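本网站使用 Cookie 以改善您的浏览体验。继续浏览即表示您同意我们的使用方式。 [接受] [设置]

Tallmont 共享工坊通讯

工坊长桌:给一只夹爪找个家

2024年3月25日 文/工坊通讯编辑组

分享 461 评论 5

各位老朋友、新朋友,又到了坐下来慢慢聊的时候。上一期通讯发出去以后,收到好几封来信,问的都是同一件事:靠墙那张灰桌子上的机械臂到底做到哪一步了,怎么每次路过都看见有人趴在桌边拧螺丝。既然大家这么惦记,这一期就把版面多分一些给它,也请原谅我一写起这个就容易收不住,茶可以先泡上。

先说来历。这条手臂我们自己叫它 Miltero,名字是在白板上投票投出来的,没有什么深意,就是念着顺口。最早只是想做一个能在桌上挪挪小东西的手臂,给工坊里学接线、学打印的朋友当个练手的项目。结构件大多是自己画、自己打的,画错的也不少,柜子底层那一箱废件就是证据,哪位想拿去练打磨,尽管拿,我们还要谢谢您腾地方呢。

底座是最先定下来的。第一版贪轻,拿薄板做的,手臂一伸远,整个底盘就跟着点头,像个特别客气的客人。后来换了厚板,又在下面加了配重,总算站住了。肩部和肘部的关节前后改过好多回,主要是走线。线从外面绕,转到某个角度就会被扯住;线从里面穿,又得把轴心掏空,掏空了强度又让人不放心。最后折中了一下,动力线走里面,信号线走外面,用布套裹着,每个弯留一截余量。样子不算漂亮,可是拆起来方便,坏了也看得见坏在哪里。做过这类东西的朋友大概都懂,看得见坏在哪里,有时候比漂亮值钱多了!

控制板用的是 Driltix 的驱动板,一共 2 块,一块管下面的大关节,一块管手腕和夹爪。刚装上的时候,两块板子各说各的话,手腕总是比肘部慢半拍,看着像在犹豫。查了两个晚上,最后发现是一根地线压得不实。重新压了端子,又把所有接头挨个轻轻拽了一遍,才算放心。这件事现在写进了长桌旁边那张纸上,第一条就是:先拽线,再改程序。请大家路过时多看它一眼,那张纸贴得有点歪,字倒是写得很认真。

再来说夹爪,这是最近花时间最多的地方。夹爪是两根黑色的手指,手指根部宽,越往前越窄。为什么要收窄呢?我们试过一对直上直下的,力气是有,可是一靠近东西,前端就先碰到旁边的边边角角,还没夹到,先把人家推走了。收窄之后,能伸进去的地方多了不少。不过窄也有窄的麻烦,指尖稍微偏一点,接触面就小得可怜,夹圆东西容易打滑。眼下的办法是在指尖内侧换着贴不同的垫片,有软的有硬的,贴上去试,试完记在本子上,再撕下来换下一种。撕胶这件事真是考验人的脾气,建议带一小瓶酒精来。
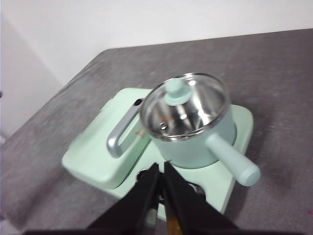 练习用什么道具,我们也商量了好一阵。积木太规矩,方方正正,什么夹爪都夹得住,练不出什么名堂。真家伙又太重,万一掉下来,桌面和手臂都心疼。最后大家都喜欢用玩具厨具:一个薄荷绿的小灶台,配一只同色的小锅,玻璃盖,长长的圆柄。别看它小,难处一样不少。锅身是圆的,盖子边上有一圈亮亮的金属,反光很厉害;盖顶的小圆钮,指尖差一点点就会蹭过去;锅柄伸在外面,从哪个方向靠近都得先想好,要不然柄没握住,锅先转了半圈。

我们给自己排了个先后,打算一步一步来。先练靠近,手臂慢慢地走到灶台前面停住,不碰任何东西,能稳稳停住就算成。这一步听起来像是白费工夫,可是真做起来,很多毛病都是在停的时候露出来的:停得太急,指尖会抖;停得太缓,又会往前溜一小段。再往后是握柄,把锅平平地提起来一点点,再放回去。揭盖子放在最后,那个小圆钮我个人是有点怵的,不过组里有人跃跃欲试,说夹圆钮才有意思,那就让有兴致的人先上。

手腕上的小相机也是这阵子装的。以前相机架在桌边的支架上,手臂一伸过去就把自己要看的东西挡得严严实实,等于闭着眼睛摸。装到手腕上以后,夹爪往哪里去,画面就往哪里去,指尖和目标的相对位置一目了然。代价是手一动画面就糊,所以现在写的程序里,关键的地方都要求先慢下来,等画面清楚了再判断下一步。有朋友建议换快门更快的相机,我们也在看,只是工坊的钱罐子最近不怎么响,先用手头这个多磨一磨。另外相机线也改过走法,原来从手腕侧面出来,转腕的时候老是蹭到外壳,现在顺着小臂背面走,用两个小卡扣固定住,卡扣的图纸已经放进共享文件夹,谁要用谁就下载。

光线也是个学问,没做之前真没想到。桌子靠着白墙,墙面一反光,锅盖上那圈金属就亮成一条线,程序有时候把亮线当成边缘,有时候又把真正的边缘看丢了。我们试着在灯上蒙了一层描图纸,光软下来,情况好了一些。傍晚和上午的差别还是有,所以记录本上多加了一栏,写当时开的是哪盏灯。请用过长桌的朋友把灯的开关恢复原样,墙上的开关旁边画了记号,照着拨就可以。

材料方面,要特别谢谢 Pellegrini 五金铺,送了我们一盒各种规格的小螺丝和一卷厚胶垫。螺丝已经分好格子放在抽屉里,用完请放回原来的格子,M2 和 M2.5 混在一起的滋味,尝过一次就不想再尝了。胶垫正好拿来裁指尖的衬垫,裁剩的边角料也别扔,放进桌子下面的纸盒,做脚垫、做减震都用得上。

接下来的安排也跟大家说说。五月我们想在长桌边上办一次开放日,白天来看手臂怎么动,晚上留下来的人一起拆一遍、再装一遍,从底座装到手腕,顺便把说明书补完整(现在那份说明书嘛,写到肘部就没有下文了,惭愧惭愧)。不会编程完全没关系,会用螺丝刀就行,不会用螺丝刀也行,我们正缺一个愿意在旁边念步骤的人。带孩子来的朋友,请提前在前台的登记簿上写一笔,好准备矮一点的凳子。手臂通电的时候,桌边贴着黄胶带的那一圈请不要把手伸进去,大人孩子都一样。

如果家里也有正在做的小手臂、小夹爪,哪怕只是一个关节、一块接了一半的板子,都欢迎抱过来。上个月就有一位朋友带了自己打印的指尖,形状跟我们的完全不同,像一把小勺子,装上去一试,拿圆的东西比我们那对还稳当!后来我们照着它的弧度又画了一版,文件也放进共享文件夹了,名字里带“勺”字的就是。

还有一件小事:长桌旁边的记录本快写满了,新本子放在同一个架子上,封面是蓝色的。旧本子请先别带走,里面有不少垫片的对比结果还没有抄进电脑,哪位有空来帮忙录入,咖啡管够,点心看运气。开放日的具体时间定下来以后,会写在下一期通讯里,同时贴在工坊门口。

订阅本通讯,每期新内容直接送到您的邮箱。您可随时退订。

分享 461 评论 5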